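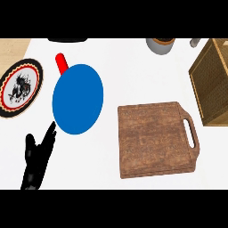 Decorative plate with dragon design, black rim and red ring.

Conville Museum of Household Ceramics
1/ The Museum has updated its guidance on the care of decorated plates kept at home. The full text is available at the front desk and by mail on request. The main points are set out in this thread.
14 replies · 61 shares

2/ The guidance applies to plates kept for display. Plates in regular use at the table are covered in a separate leaflet, which was last revised in December and remains in force.
3 replies · 12 shares

3/ Washing. Plates should be washed by hand, one at a time, in lukewarm water with a small amount of mild soap. A folded towel should be placed in the bottom of the sink. Dishwashers are not suitable for any plate with painting or gilding over the glaze.
9 replies · 48 shares

4/ Plates that have been repaired should not be placed in water at all. Many older glues soften when wet, and a repair that has held for decades can open in a few minutes. A soft, dry brush is sufficient for dust.
2 replies · 37 shares

5/ Hanging. Spring wire hangers remain common, and the Museum receives more questions on them than on any other subject. Uncoated wire can chip a rim. Where a wire hanger is used, the hooks should be covered and the tension checked once a year.
22 replies · 54 shares

6/ Adhesive disc hangers are not recommended for plates with an unglazed back. The adhesive may stain the clay, and removal requires long soaking, which carries its own risk.
5 replies · 19 shares

7/ Stacking. Plates in storage should be separated with acid-free tissue or plain white felt. Newspaper should not be used, as the ink transfers. Stacks should be limited to 4 plates of the same size, with the heaviest at the bottom.
6 replies · 33 shares

8/ Attics and garages are poor places for storage in most climates. An interior closet on the ground floor is preferred. Boxes should be labeled on the side and kept off the floor.
1 reply · 15 shares

9/ Records. Owners are encouraged to write down what they know of each plate: where it was bought, from whom, and any mark on the back. The Museum's Šindelář collection came to us with 225 handwritten cards, and those cards have answered questions the plates themselves could not.
4 replies · 72 shares

10/ The Museum does not provide valuations, in person or by mail. Requests for valuation sent with photographs will be returned without comment on price.
18 replies · 8 shares

11/ Printed copies of the guidance are limited to 400. Branch libraries in Dirano will each hold a reference copy. Schools may request a set by writing to the education office.
2 replies · 26 shares

12/ A correction to the previous edition: the section on gilding advised the use of diluted vinegar. That advice has been withdrawn. Vinegar should not be applied to gilded surfaces at any strength.
11 replies · 90 shares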